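**February, 14:20. Ó Néill memoir, proof stage**

Second proofs back from Skorner. Text block now runs 13 pages over the estimate, nearly all of it from the appendix of family letters. Majimbun wants the letters kept whole. Options are to drop the leading in the appendix by half a point or lose the blank versos between chapters. Trying the leading first.

Chapter 6 still has two spellings of the townland. The manuscript uses the older one in the childhood sections and the modern one after the move. Query sent to author, no change made until she answers. Darmawan Majimbun has the marked set.

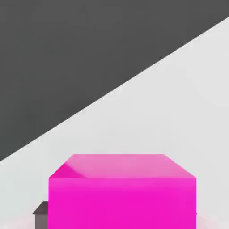 *Magenta block, render, upper and front faces.*

Back cover copy: cut from 15 lines to 9. Removed the paragraph on the school closure as it gives away the end of part two. "Harbour" and "pier" were used for the same place; now "pier" throughout, matching the map.

Stock test: Firnow cream shows less through than Parano white, but the halftones go flat on it. Plate section to stay on Parano. Ask Skorner whether mixed stock affects the binding quote at 100 copies.

Index: entries for people done, places done as far as M. Boats not started. Ship names in italic, no "the".

To do
- chase permission for the two hymn verses
- check running heads in part three, at least one still says part two
- new spine width once the extent is fixed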